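Equipment Plan and Purchase Status — Handheld Gripper Data Collection
Progress report to the Climska fund, second period
Prepared by Natalia Lozano

1. Spending to date

The award allowed for five handheld grippers in the first purchase. Three have been bought, received and checked in by Kalkidan Assefa. The order for the other two is on hold until the finger question in section 2 is settled. Finger pads are treated as consumables and sit on their own budget line, as agreed with Iraís Zamudio in June.

The collection target for the period was 1,000 accepted recordings. The team delivered 1,014. A further 31 were rejected at review, most of them for lost tracking at the start of the recording.

2. Fingers and pads

The original budget assumed one finger set per gripper for the full term.

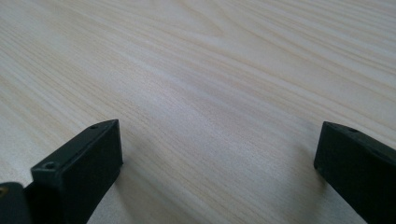

That assumption no longer holds. Fasteners work loose over long sessions, and replacing a single finger means repeating the width calibration for the pair. We now plan on one spare set per gripper, stored already assembled. Two quotes are in hand, from Magaña and from Clendness. Magaña is cheaper per set but has a minimum order larger than we need. Clendness will supply single sets and will hold the price through the next period. Ruxandra Avram recommends Clendness, and I agree.

Pads wear faster on packaging than on rigid parts. Soft packages also need more closing force, and the operator tends to squeeze harder than the task requires. We have asked operators to log pad changes by shift so that the next request can be based on use instead of an estimate.

3. Household object set

Object purchases are under budget. Tubes, cartons and small bottles were bought from ordinary retail stock, and duplicates are kept for items that deform with handling. The tubes have been the most useful group for comparing grasps, as the width changes along the length and the printed faces differ from side to side.
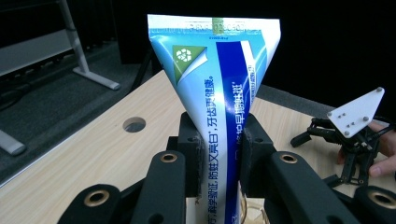
Toothpaste tube held upright between the gripper pads, sealed end up. A second, smaller gripper is at right.

4. Requests for the next period

a) Release of the hold on the remaining two grippers, to be ordered with spare finger sets.
b) Transfer of the unspent object funds to the pad line.
c) Approval of Clendness as supplier for finger sets.

Storage is not part of this request. Tonantzin Gallegos has quoted for shelving at the Ilolard site, and the cost will come out of the general facilities budget. Delivery for item (a) is quoted from date of order, so a decision before the next review would keep the schedule as it stands.

Recent reports
Climska fund: first period report
Ilolard site: power and network work
Calibration procedure, revised
Supplier comparison: Magaña and Clendness
Operator shift log template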